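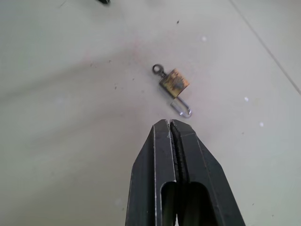
**skasmont_dan:** Brass under the crud, so don't throw it out. My vote is graphite powder in the keyway, a few taps, then wait. No WD-40, please. I've already had this argument in August and I'm not having it again.

**fidelina_e:** You're having it again. I've used the blue and yellow can on small padlocks for years and they open. Are they pretty inside? I don't look inside.

**skasmont_dan:** They open until they don't. The stuff dries and collects lint, and then you're back in here asking about bolt cutters.

**ruthy:** What about the brown on the body? Vinegar and salt? I have one from my dad's tackle box that looks like it spent a decade in soup.

**fidelina_e:** Vinegar and salt works, but rinse it well. And do the body only, not the shackle. If the shackle is plain steel it'll go orange by breakfast.

**rigo_11:** Or leave the tarnish alone. I have a padlock on my shed that looks like a dug-up Roman coin and it has never once been stolen.

**skasmont_dan:** Has the shed been broken into?

**rigo_11:** Twice. They took the door off.

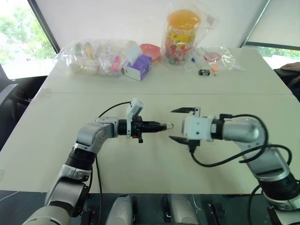
**setsuko_a:** Big clear bags are where small hardware goes to die, if anyone wants my opinion on storage. I kept mine that way and could never find the one padlock I needed, only the other ones. Jars with lids. Get jars.

**rigo_11:** Jars are for people with shelves.

**ruthy:** I like a bag. You can see in, you can shake it, and it fits behind the couch.

**setsuko_a:** You can see the outside layer, Ruth. The padlock is in the middle. It's always in the middle, with the key to something else.

**fidelina_e:** Speaking of which, what do people do with keys that fit nothing? My husband wants them gone. I have a coffee can.

**skasmont_dan:** Try every one in every lock once, tag the ones that work, recycle the rest. Takes a Sunday.

**fidelina_e:** So I'm keeping the coffee can.

**rigo_11:** For the record, I tried the graphite this afternoon on the shed one. Turns smoothly now. My hands, the doorknob and most of the dog are gray.

**skasmont_dan:** You use a pinch.

**rigo_11:** The tube didn't say pinch.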